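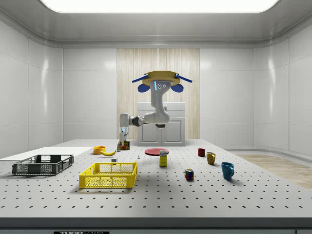

4. Field demonstration at the Landitz open day

4.1 Setup and visitors

The open day ran in February, two sessions, morning and afternoon. The aim for us was modest. We wanted to know if people with no robotics background could give the arm a useful pick instruction after a short spoken introduction, and how far their idea of an "easy" object lines up with what the planner finds easy. The lab trials in Section 3 cannot answer that, all instructions there were written by the authors.

Visitors stood at a desk with one monitor and a keyboard. The monitor showed the simulated cell (Figure 4), the keyboard took free text. No menus. Planning ran on the Vostetti stack, release as in Section 3.2, with the Flulteck grasp scorer on top. Nothing was tuned for the day except the timeout, which we cut to 16 seconds so the line would keep moving. Longer plans were dropped and logged as failures. This hurts our numbers a little, see 4.4.

Figure 4. Simulated cell used at the open day. The arm hangs from a ceiling mount over a perforated work table, with the gripper above a small juice box near the back edge. Gray and yellow crates at the left serve as drop targets. Household objects including mugs, a plate, a bowl and a banana are on the same table.

Every visitor got the same starting layout. We did consider random layouts, as in the lab set, but people in line watch the person in front of them and a fixed layout makes the learning effect at least the same kind for everyone. It does not remove it. The camera view was fixed also. A few visitors asked to rotate it and we said no.

4.2 Procedure

Each turn went like this. Short introduction, spoken, read from a card. Visitor types one instruction. Arm plans and moves, or gives up. Visitor types a second instruction, scene not reset. Then reset, next person. The card did not name any object on the table, on purpose — in the pilot at Văduva the card said "for example, the banana" and most first instructions were then banana instructions, so that pilot data is not used here.

We logged the text, the parsed target, the chosen grasp, planning time, and the outcome. No personal data. Age group was noted by the staff member at the desk as child or adult and nothing finer. In total 1,227 instructions were logged across both sessions. We removed test entries typed by staff and empty lines before analysis, the filter script is in the supplement.

4.3 What visitors asked for

Most instructions were of the form "put X in Y" with a color word for one or both. Color words did a lot of work. "Put the red cup in the yellow basket" parses fine. "Put the red thing in the yellow thing" does not, there is a red plate and a dark red mug, and more than one yellow item besides the crate. The parser picked the highest scoring candidate and went ahead without asking. Visitors did not like this. Several typed a correction as the second instruction ("no the other one"), which the parser has no way to handle since it keeps no history. We counted these as parse failures although the wording is perfectly clear to a person.

Children more often gave goals the arm has no skill for: solve the cube, pour the juice, stack everything. Adults more often tested edges, such as placing a mug on the plate next to the yellow box, where the free area is small. Both are useful. Neither is covered by the lab set.

The mugs deserve a note. In the fixed layout all handles face the same way, to the right in the view, and the scorer strongly prefers the rim grasp regardless. Visitors who wrote "by the handle" got a rim grasp anyway. From the desk this looks like the robot ignoring an order, and we agree with that reading. Handle grasps are in the candidate set but the score term for part names was off in this release.

4.4 Timing and dropped plans

Median planning time stayed under 900 milliseconds for single object picks. Placement into a crate took longer, mainly due to wall clearance checks, and the perforated walls make it worse becuase the mesh has so many small faces. Swapping in solid walls for collision checking is an obvious fix and we have it now, but it was not in the open day build. Timed out plans were almost all placements of this kind.

We re-ran 10 of the timed out instructions afterward with the limit lifted. All of them found a plan eventually. So the cut limit and not the scene itself is what failed them, at least in this small sample. We did not re-run the full set.

4.5 Limits

One site, one layout, one day. Visitors chose to come, so they are are likely more patient than average. The motion was simulated, and visitors may well type more cautious instructions next to a real arm — we have no data on that. Second instructions depend on the first and should not be pooled with them; Table 5 keeps them apart.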